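Two nights in Skirkside
2025-08-17

We came to Skirkside by the slow bus from Nirnow. The ticket office sells only one kind of ticket, and it is good for the whole day, so keep it. I threw mine away and had to buy a second one.

The town is small and goes up from the river in steps. At the bottom is the old ferry landing, where no ferry has stopped for many years, and at the top is the lookout called Ebihara Point. Between them there are 1,467 steps if you believe the sign. We did not believe it at the start, but my knees believed it later. Naledi Nkosi, who traveled with me, went up before breakfast and again in the evening, because she wanted both kinds of light for her drawings. I went once.

From the lookout you see the river make a big turn, and behind it the hills, one behind the other, each one more gray. There is a bench with a name cut into it, Guido Palumbo, 1,918 days at sea. I asked in the bakery who he was. The woman said he was her uncle and he hated to walk up there.

We slept in a guest room near the landing, 39 a night for the two of us, with use of the kitchen.
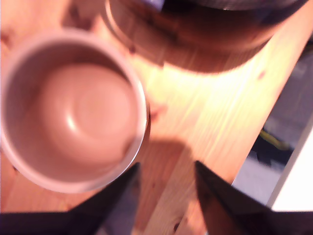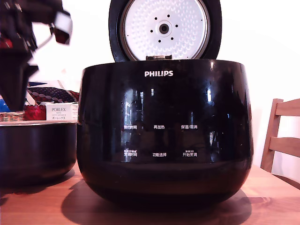 A mug and the rice cooker, Skirkside.

On the second day it rained until noon, so we visited the small museum of the river. It has only two rooms - one for boats and one for floods. The flood room is better. They painted a line on the wall for every high water, and the highest line is above the door. The man at the desk will tell you the story of each line if you let him, and we let him.

After the rain we walked along the water on the left bank. The path is flat and easy for the first part, then it becomes mud near the old mill. With good shoes you can continue to the next village and take the bus back from there. The last one goes at six, and on Sunday there is none after lunch.

Next time I would like to come in February, when the lookout has snow. Naledi says she will come too, but only if I carry the bag.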